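Compte rendu de la réunion du groupe Préhension, projet Maninar
Vendredi, 14 h

Présents : Tomomi Higuchi (animation), Jericho Buenaventura, Reiko Ueda, Miyuki Hosoda (notes).
Excusé : Dexter Cabanatuan, dont le train était plus aléatoire que nos décors.

1. Génération des scènes
Jericho a lancé 4000 scènes en simulation, avec objets, textures et points de vue tirés au sort. Le tirage n'a aucun goût : couronne dorée, statuette sur socle noir et outil à manche de bois cohabitent sur une nappe grise. Reiko demande si l'on ne pourrait pas avoir des tasses, comme tout le monde. Refus de Jericho : les tasses, le réseau les connaît par cœur.

2. Résultats
La politique entraînée sur décors variés gagne environ 14 points de réussite sur celle à décor fixe. Tomomi rappelle qu'il n'y a eu que trois graines et qu'on a déjà fêté moins que ça, à tort. Les objets minces posés près d'un objet haut restent le point noir.

3. Nappes
Discussion longue, plus que prévu. Le tissu est une géométrie figée, les plis ne bougent pas. Reiko y voit un biais, Jericho une économie. Non tranché.

4. Actions
Jericho : relancer avec trois graines de plus.
Reiko : test sans nappe.
Miyuki : vue de contrôle à joindre au compte rendu.

Fin à 15 h 20.
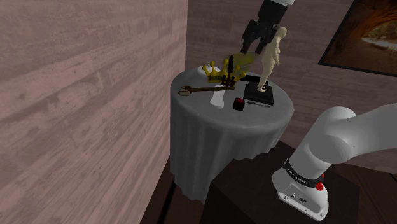
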